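La trastienda se hizo mayor: álbum de la mudanza
Publicado el 17 de agosto de 2020
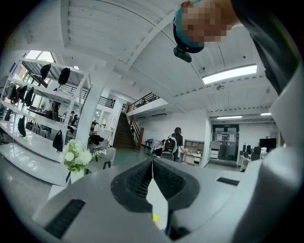
Llevaba desde marzo prometiendo este álbum y por fin me siento a escribirlo, con el café ya frío y la espalda regular. Para quien llegue de nuevas: el taller de arreglos y el rincón de accesorios han dejado el bajo de la calle Griffiths, que se nos quedaba enano, y ahora están juntos en el local nuevo. Voy por zonas, con un par de líneas en cada una, que si me enrollo no termino (y me enrollo, ya me conocéis).

EL TECHO
Blanco, de lamas, con las vigas a la vista. A mí me enamoró desde la primera visita, aunque Rosário Matos, mi socia, decía que le recordaba al gimnasio de su colegio. La viga gorda estuvo a punto de acabar pintada de azul. Compramos hasta el bote, un Evix mate carísimo, y ahí sigue sin abrir por si alguien lo quiere.

LAS LUCES
Fluorescentes largos, de los de toda la vida. Uno nos queda justo encima de la puerta de cristal. Me daban un poco de miedo, porque en el local viejo la luz era amarilla y los negros parecían marrones - no sabéis la de veces que salí a la acera con una cremallera en la mano para comparar el tono. Aquí se ve cada puntada, las buenas y las otras.

LA ESTANTERÍA BLANCA
¡Mi favorita! Es metálica, alta, y se la compramos a una papelería que cerraba. Costó 37 euros y una tarde entera de limpiarla con vinagre. Rosário quería poner en ella las telas dobladas por colores, pero lo que cuelga se ve mejor y se coge mejor, así que casi todo lo negro ha ido a parar ahí. Las telas de Miltex se han quedado en cajas hasta que encontremos otro mueble, y ya os aviso de que no hay prisa ninguna.

LO NEGRO
Ya sé, ya sé. Me lo dice mi madre cada vez que viene: «hija, algo con alegría». Pero el negro es lo que se lleva la gente, y es también lo que más nos traen a arreglar: asas, forros, cierres que ya no cierran. En otoño quiero probar con verde botella y con un mostaza que vi en el catálogo de Benley. Si sale mal, me lo quedo todo yo y asunto resuelto.

LAS FLORES
Van delante de la estantería, en su jarrón blanco, al lado de lo que cuelga delante. Fueron idea de Rosário y tengo que reconocer que el mueble lo agradece muchísimo. Las cambié de sitio tres veces la primera semana: arriba estorbaban para coger cosas, en el mostrador me las comía con el codo. Se quedan donde están.

LA PUERTA DE CRISTAL
Muy bonita y muy sufrida. Se marcan todos los dedos, los de los niños a una altura y los nuestros a otra. Todavía falta rotularla con el horario y llevamos dos versiones del diseño descartadas, una por la letra (parecía de clínica dental) y la otra porque nos equivocamos con los sábados.

LO QUE FALTA
Un espejo de cuerpo entero, una alfombrilla para la entrada y decidir qué hacemos con la máquina de coser vieja, que pesa como un muerto y sigue en mi pasillo. Si alguien tiene un espejo que no use y puede acercarlo, le arreglamos gratis lo que quiera. De lunes a viernes cerramos a las 5 mientras dure el verano, y para recoger encargos más tarde me escribís y os espero.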